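ロボットの道具、なにをどれだけ買えばいい?
読みもの・機械とくらし
文:ランダ・ナサール(Randa Nassar)
2018年5月16日

ロボットを買うお金って、どうやって決めると思いますか?

お店に行って、かっこいいのを指さして「これください!」……だったら楽しいのですが、じつはその前に、とても長い「買いものメモ」を作る仕事があります。わたしはこのメモ作りが大好きです。ロボットを動かす人と同じくらい、メモを作る人もロボットのことをよく知っていないといけないからです。

今回は、部屋のなかで物をつかんだり運んだりするロボットに、仕事を教えるための道具をそろえる話です。計画の名前は「クリケント(Clikent)」。いっしょに買いものメモを作っていきましょう。

まず「なにをしたいか」を書く

みなさんが遠足のおやつを買うとき、さいしょに考えるのはなんですか。チョコレートがいいかな、おせんべいがいいかな、ですよね。でも暑い日の遠足なら、チョコレートはとけてしまうかもしれません。「どこで、いつ食べるか」が決まらないと、いいおやつは選べないんです。

ロボットの道具もまったく同じ! メモのいちばん上には、品物の名前を書きません。「なにをしたいか」を書きます。

クリケントのメモの1行めは、こうでした。

「家のなかにある物を、つかんで、べつの場所に置けるようにしたい」

たったこれだけです。でも、この1行があると、あとがとても楽になります。たとえばだれかが「空を飛ぶロボットもほしい!」と言いだしたとします。(言いだす人は、かならずいます。わたしです。)そんなときは1行めにもどって、「つかんで置くのに、空を飛ぶ必要はある?」と聞けばいいのです。ありませんでした。ざんねん。

つかむ手は「グリッパー」

物をつかむロボットの手の部分を、グリッパーといいます。人間の手のように指が5本あるものもありますが、もっと指の少ないものもたくさんあります。おべんとうのおかずをつかむトングを思いうかべてみてください。あれだって、りっぱに物をつかめますよね。

グリッパーには、ロボットのうでの先につけて使うもののほかに、人が手に持って使うものもあります。人が持つなんて、ふしぎな感じがしませんか? でも、これがすごくかしこい方法なんです。

ロボットに「コップはこうやって持つんだよ」と言葉で教えるのは、とてもむずかしいことです。どのくらい近づくのか、どの向きから行くのか、どこで指をとじるのか。ためしに、えんぴつを持つときの自分の手の動きを、ぜんぶ言葉で説明してみてください。……たいへんでしょう?

そこで、人がグリッパーを手に持って、見本をやって見せます。そのときの動きや、グリッパーから見たようすを記録しておいて、あとでロボットの勉強に使います。この記録を「データ」とよびます。習字のお手本みたいなものだと思ってください。お手本がたくさんあって、いろいろな種類があるほど、ロボットは上手に学びやすくなります。

買いものをする人にとっても、手で持つグリッパーはうれしい道具です。ロボットのうでを丸ごと買わなくても、お手本集めを始められるのですから!

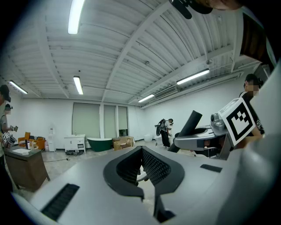
では、メモのつづきに進みましょう。つぎに書くのは「何台いるか」です。

何台買う?

「たくさんあるほうがいいに決まってる!」と思った人、いますか。その気持ち、よくわかります。でも台数は、使う人の数や、やりたい仕事から考えます。

たとえば、両手でやる仕事を思いうかべてみましょう。びんのふたを開けるときは、片方の手でびんをおさえて、もう片方の手でふたを回します。このお手本をひとりで見せるには、右手用と左手用で、グリッパーが2台いります。1台しかなければ、片手でできる仕事のお手本しか集められません。片手でできる仕事もたくさんあるので、それはそれで役に立ちます。どちらから始めるかは、1行めの「なにをしたいか」と相談です。

クリケントでは、両手の仕事もやりたかったので、まず2台をそろえることにしました。ねだんを調べてみると、ラトン(Laton)という会社のグリッパーが1台295ユーロ。2台なら、

295+295=590

で、590ユーロです。さあ、これで買いものメモは完成……では、ありません! おもしろいのはここからです。

かくれた買いものをさがせ

新しいゲーム機を買ってもらったのに、電池が入っていなくて遊べなかった、という経験はありませんか。わたしは子どものころ、誕生日にそれをやりました。箱のうらに小さな字で「電池はべつに買ってください」と書いてあったのです。あの日の夕方の長かったこと!

ロボットの道具にも、箱に入っていないものがいろいろあります。わたしはこれを「かくれた買いもの」とよんでいます。宝さがしみたいで、けっこう楽しいですよ。いくつか見つけてみましょう。

ひとつめは、電気にかかわるもの。じゅう電器、電気のコード、よびの電池。コードは長さも大事です。机のそばのコンセントまでとどくかな? 買ってから「あと少しだったのに」となると、とてもくやしいものです。床をコードが通るなら、人がつまずかない道すじも先に考えておきます。

ふたつめは、データをしまう場所。動きの記録や映像は、たまるとどんどん大きくなります。おもちゃをたくさん買っても、おもちゃ箱が小さかったらあふれてしまいますね。データにも、入れておく箱がいるのです。しかも、箱がこわれたときのために、同じ中身をべつの箱にも入れておきます。これを「バックアップ」といいます。

みっつめは、目じるしです。白と黒のもようがついた四角い札を見たことはありますか。マーカーとよばれるもので、カメラがもようを見つけると、その物がどこにあって、どちらを向いているかを計算できます。紙に印刷するなら安いのですが、折れたりよごれたりすると読み取りにくくなります。だから、取りかえる分もメモに入れておきます。安いものほどわすれやすいので気をつけて!

まだあります。ねじを回す道具、道具をしまうケース、指の先の取りかえ部品、手をふくタオル。「タオルもロボットのお金で買うの?」と聞かれたことがありますが、はい、買います。仕事に使うものは、みんなメモに書くのです。

それから、お手本に使う物もいります。つかむ練習をするのに、つかむ物がなかったら始まりません。コップ、箱、ふきん、スプーン。家にあるような物をそろえるので、ここだけは、ふつうの日用品の買いものにそっくりです。色や形がちがう物をまぜて選ぶと、お手本の種類がふえます。

100マスのチョコレート

さて、メモがずいぶん長くなりました。お金は足りるでしょうか。

お金の使い道を先に決めておく計画を「予算(よさん)」といいます。むずかしそうな言葉ですが、チョコレートで考えると、すっとわかります。

使えるお金ぜんぶを、100マスに分かれた大きな板チョコだと思ってください。だれにどれだけ分けるか、ぱきっと割って配っていきます。グリッパーに何マス、データの箱に何マス、コードや電池に何マス。割ったチョコを足したら、ちょうど100マスになるはずです。100マスをこえてしまったら、それはないチョコを配っているということ。どこかをへらすか、あとで買うことにするか、考えなおします。

ここで、わたしのいちばんのおすすめ! チョコをぜんぶは配らないでください。少し残しておくのです。

なぜかというと、道具はこわれるからです。落とすこともあるし、何回も使えばすりへる部品もあります。「こわれませんように」とおいのりするより、「こわれたらこのマスを使おう」と決めておくほうが、安心して思いきり使えます。このとっておきのお金を「予備費(よびひ)」といいます。

お年玉をもらったとき、ぜんぶ使わずに少しだけ引き出しに入れておく人は、もう予備費の名人です。

安いほうが、いつもとく?

同じような道具でも、会社によってねだんがちがいます。買う前に「いくらで売ってくれますか?」と聞いて、書いてもらう紙を「見積書(みつもりしょ)」といいます。クリケントでは、データをしまう機械について、クラステックス(Clustex)とテクシエ(Texier)という会社から、それぞれ見積書をもらいました。

ふたつの紙を机にならべて、にらめっこです。わたしはこの時間がたまりません!

数字だけを見ると、クラステックスのほうが安くなっていました。じゃあ決まり、と思いますよね。ところが、よく読むと、送ってもらうお金(送料)が入っていません。コードもべつ売りです。テクシエの紙には、送料もコードも最初から入っていました。足し算をやりなおしてみたら、テクシエのほうが少しだけ安かったのです。

見積書をくらべるときに見るところを、書いておきますね。

・送料は入っているかな
・税金は入っているかな
・コードや部品はついてくるかな
・こわれたとき、なおしてもらえるかな
・いつとどくかな

さいごの「いつとどくかな」は、とくにわすれられやすいところです。外国から船で来る物もありますし、注文が来てから作りはじめる物もあります。11月にお手本集めを始めたいのに、11月のおわりにとどいたら、みんなで手ぶらのまま待つことになってしまいます。

だからメモには、品物の名前とねだんの横に「注文する日」と「ほしい日」も書きます。カレンダーをうしろから数えるのがこつです。使う日から、練習する日を引いて、箱を開けてたしかめる日を引いて、とどくまでの日を引く。すると、注文する日が出てきます。夏休みの自由研究も、この方法でうしろから数えると……と書くと、耳がいたい人がいるかもしれませんね。(わたしもいたいです。)

場所も予算のうち

もうひとつ、お店では売っていないけれど、計画に入れるものがあります。それは場所です。

グリッパーを持って動く人のまわりには、うでをのばせる広さがいります。ほかの人とぶつからないように、立つ位置も決めます。道具を置く机、荷物を置くすみっこ、休けいでこしかける場所。飲みものを飲めるところもあるといいですね。ロボットの仕事でも、人間はのどがかわきます!

明るさも調べておきます。カメラは、暗すぎたり、まぶしすぎたりすると、物がよく見えなくなることがあります。まどから強い光が入る部屋なら、カーテンやブラインドを使って調節します。はじめから部屋についていれば、買わなくてすみます。こういう「もうある物」をさがして歩くのも、予算を作る人の大事な仕事です。

わたしは新しい部屋に行くと、まずコンセントをさがします。つぎに天井の明かりを見ます。それから机をちょっとおしてみて、ぐらぐらしないかをたしかめます。ともだちの家でもやってしまって、「なにしてるの?」と聞かれました。

買ったあとにもメモはつづく

箱がとどいたら、わーい! と開けたくなりますが、まず箱の数をたしかめます。それから中身を出して、注文したメモと見くらべます。ねじの小ぶくろが入っていないことだってあります。すぐに会社に連絡すれば、送ってもらえることが多いです。

つぎに、道具のひとつひとつに番号シールをはります。同じ形のグリッパーが2台あると、どちらがどちらか、すぐにわからなくなってしまうからです。「1番は指のねじをしめなおした」「2番は電池を取りかえた」と書いておけば、つぎに使う人が助かります。

このノートは、つぎの予算を作るときの大切な材料になります。電池を何回取りかえたか、どの部品がよくすりへったか、買ったのに一度も使わなかった物はなにか。クリケントのノートには、使わなかった物として「大きすぎたケース」と書いてあります。ええ、わたしが選びました。

やってみよう! きみの買いものメモ

紙とえんぴつを用意して、自分だけのロボット計画を作ってみましょう。

1 いちばん上に「なにをしたいか」を1行で書く。「くつをそろえてほしい」「犬のおもちゃを集めてほしい」など、なんでもOK!
2 その仕事に使う手は、片手かな、両手かな。自分でやって、たしかめてみる。
3 いりそうな物をどんどん書く。電池やコードも思い出してね。
4 家にもうある物には、丸をつける。
5 100マスの表を書いて、色えんぴつでぬり分ける。予備費のマスは、すきな色で。

できたら、おうちの人に見せて「わすれている物はないかな?」と聞いてみてください。ちがう人が見ると、かくれた買いものがひょっこり見つかります。わたしが前に作ったメモでは、となりの席の人が「この机、ドアを通る?」と聞いてくれました。はかってみたら、通りませんでした。ドアのはばも、ぜひメモに書いておいてくださいね!

ことばのメモ

グリッパー:物をつかむための、ロボットの手の部分。人が手に持って使うものもある。
データ:動きや映像などの記録。ロボットの勉強の材料になる。
マーカー:カメラが見つけやすいようにつける目じるし。
予算(よさん):お金をなににどれだけ使うか、先に決めておく計画。
見積書(みつもりしょ):いくらかかるかを、会社が書いてくれる紙。
予備費(よびひ):こまったときのためにとっておくお金。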